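Home Reviews Guides Forum About

Skilletti teleoperation kit with the Gullirari simulator
By Elvia Trujillo
August

The Skilletti is a pair of hand controllers and a small base station for showing a two-armed robot how to do kitchen jobs. It costs $487. It drives real arms or the ones in the Gullirari simulator, and I spent most of my time in the simulator.

Setup took 30 minutes, most of it calibration. You hold both controllers at your ribs, press the triggers, then reach out as far as you can. Do this sitting in the chair you plan to work from. I did it standing the first time and the left arm stopped short of the counter until I redid it.

Tracking is good. The grippers follow small wrist turns with little delay, and the triggers have enough travel to close the fingers slowly. Handles are still hard. A knife flat on a counter needs a low, level approach, and I missed it more than I picked it up in the first session. Bread was easy.

The head view is my main complaint. When the robot leans, the room leans with it, and there is no setting to level the horizon. Khanyisile Nkosi tried it for an evening and had to stop twice to rest her eyes.

Recording is simple. One button starts a demonstration, the same button ends it, and a long press throws it away. I kept 552 of them. The base station holds 3000 before you have to export. Export is slow and you can't use the controllers while it runs.

The grips are too thick for small hands. The cable is short.

I would buy it again for simulator work. For real arms, I'd wait for a horizon fix.

Related
Flolano foot pedal review
Malhotra wrist tracker: long-term notes
Trimming bad demonstrations, by Vasanthi Begum

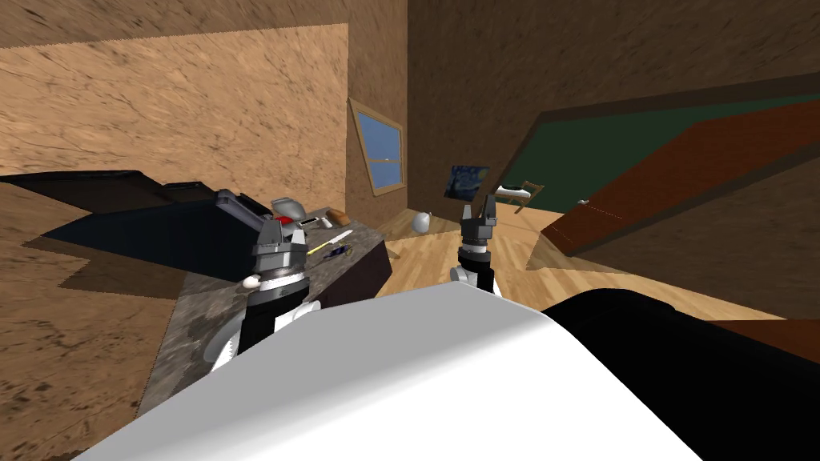
Head view in the simulated kitchen, left gripper over the edge of the counter.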